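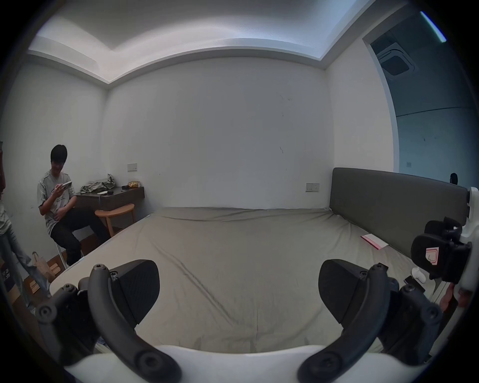

Bed 2, fitted sheet on, before smoothing. Pink paper thing still on it.

March 6, 2025

Bedding trial, bedroom set. Notes mostly for me and Sarmīte, Balakrishnan if he wants to check my numbers.

Sheet is the grey-green Tô one, second wash. Went on with all four corners by my count but the long creases run on the diagonal, toward the near side. Not what I wanted. Same thing last time with the Plokthorpe sheet, and I blamed the fold then. Now I think it's the order of corners. I do head left, foot right, then the other two, which pulls it crosswise. Try head left, head right, foot left, foot right next time and write down which was last!!

Creases: long ones, not the small crumply kind you get from the dryer. Small ones go away by hand. The long ones only move. Pushed one toward the foot and got two shorter ones for my trouble.

Headboard. The padded dark grey one is staying, Sarmīte's call, fine by me. It does make the head end a pain — hand has to go down between padding and mattress to tuck and you lose the feel of the hem. Left side went ok, right side I did twice. If we pull the bed out 143 mm from the wall like she wants it won't help with this, the headboard comes with it. Told her so. She says it helps with the vacuum. Ok, true.

Things left on the bed. The pink paper was up by the headboard, and there was small stuff near the corner of the mattress. Rule is bed clear before sheet check, we wrote it on the door in November and it has worn off. Redo the note, bigger letters. Stuff near the corner is the worst as that's where I start smoothing from, and anything lying there puts its own dent in the sheet and then I log it as a crease.

Smoothing, by hand, from middle out:
run 1 — flat in the middle, bad along the headboard
run 2 — better, foot end lifted one corner
run 3 — good, would have called it done at home
run 4 — stopped halfway, lunch

Did not do the timed version. Stopwatch is with Balakrishnan at Jakcombe.

Spray bottle: tried plain water on run 3 only, so can't say if run 3 was good from the water or from practice. Stupid, should have done a pair. Bottle is the 1000 ml one, the 2000 is too heavy when full and drips on the floor. Do not refill the big one.

Pladeo mattress cover not used today. It slides under the sheet and that's a seperate problem. Bag 774 on the shelf if anyone needs it, please put it back folded, last time it was rolled and took all afternoon to lie flat.

Room: folding chairs keep ending up in the bedroom. Fine, people need to sit, but keep the walk between bed and wall open so I can get to the far corner without climbing over knees. One chair max on that side.

To do
corner order test, both ways, same sheet
new note for door
ask Sarmīte if the Tô sheet shrank, feels tighter at the foot than before the wash
measure mattress depth again, I have two diffrent numbers in the book and neither has a date
get stopwatch back
pillowcases, not started, Balakrishnan has the list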